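The Tyranny of the Yellow Tray

Sarita Chauhan can tell you where everything on her worktable belongs. Finding it there is a separate matter. She sorts small electronics at Gunimard, where she has spent 21 months refining a system built on trays – yellow plastic ones, scuffed by honest use. 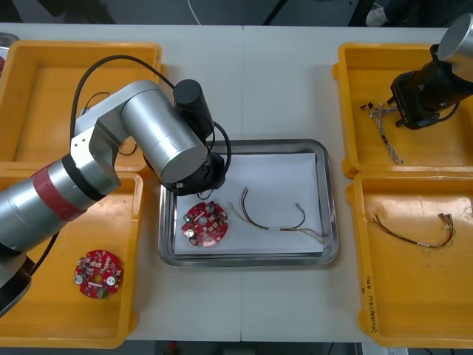
Four yellow trays and one of stainless steel share the white table at Gunimard.

The steel tray is a sore point. Mieczysław Dudek, her colleague of eight years, brought it over from the Durow kitchen supply store in March and has defended it ever since. "It wipes clean," he says, as if announcing a cure. Chauhan prefers yellow. A red circuit board on yellow plastic is hard to lose, even before coffee.
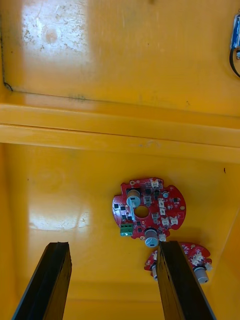 Red boards on a yellow floor, easy to spot at 8 a.m.

Wires get a tray too, in theory. In practice they migrate, and Dudek blames the wires. Chauhan has proposed labels. He has proposed a second steel tray. Talks continue.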